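Old Kiln Found Under Prelow Market Street

Workers who were replacing a water pipe in Prelow have found the remains of a pottery kiln under Market Street. The discovery was made on Friday morning, and the work was stopped the same day so that archaeologists could examine the place.

The kiln lies five feet below the pavement. Its floor and a part of the brick wall are still standing. Beside it was a pit with more than 300 pieces of broken pottery, most of them from bowls and jugs for daily use.
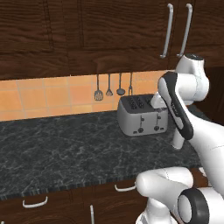
"The potters threw away everything which cracked in the fire, and for us this waste is very useful," said Heiðrún Overgaard, who leads the excavation for the firm Hallus. She believes that the kiln was in use for 40 or 50 years, but the exact age is not yet known. Samples of the burned clay will be sent to a laboratory.

Market Street stays closed between the bakery and the Ojo bridge until the end of June. Buses to Zilteser stop at the school during this time. The pottery will be washed and sorted in the town hall, and visitors may see the work there in the afternoons after 2 p.m.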